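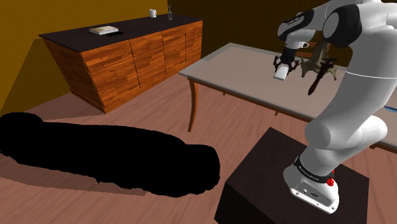

**Week 5: The arm joins the shift**

Welcome back, everyone! Last week was all payback periods and spreadsheets. This week we get to the part I like best, which is what happens to a person's day when an arm starts doing the picking and placing next to them.

Reading for Saturday's workshop: the Stornico case, pages 2 to 11. Bring a pencil, we'll be drawing.

### The Stornico case in short

Stornico packs small household goods. In February the company put one arm on its sorting line, with the cell designed by Zestbridge, and kept the same crew of 11 on the shift. Before the change, a sorter handled the same few motions all day. Afterward the job split up:

- **Tending.** Clearing stops, putting stray items back within reach, restarting the cell.
- **Teaching.** Choosing new items, trying grips, marking the bad ones.
- **Exceptions.** Anything the arm won't take still goes through human hands.

Tending got the most complaints, and I want you to think about why. (Hint: look at who decides when you can take a break.)

### Rehearsing in simulation

Most cells now get a long rehearsal on a computer before anyone moves a bench, and I think this is a wonderful opening for the people on the floor. An experienced sorter can look at a simulated table and spot trouble in seconds. Take the white slab in this one, lying partly over the table's edge with one end out above the floor, while the gripper's two fingers are spread wide over the wood. Ask a sorter what she'd do with an item like that and you'll hear about pushing it back, turning it, picking from the other side, and every bit of that is design knowledge!
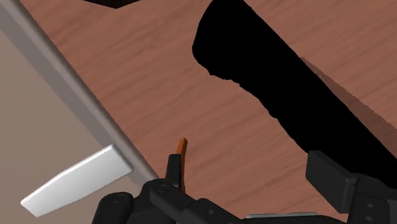 Skill is the word to hold on to here. Strobel, the second firm in your reader, ran its rehearsals with engineers only and then spent 62 days changing the layout after start-up. Skanov brought two line workers into the simulation sessions and paid them at the trainer rate. Compare the orange piece standing upright right beside the left finger: a worker who has handled thin parts for years will have an opinion on how close is too close, and she should be in the room when that gets settled.

### For discussion

Who gets the teaching hours, and is it written down anywhere? Does tending count toward a pay grade? What would you ask for if your own job were being rehearsed next month?

Sketch a work area you know well and mark the spots where you'd want a say. Rough is fine, stick figures welcome!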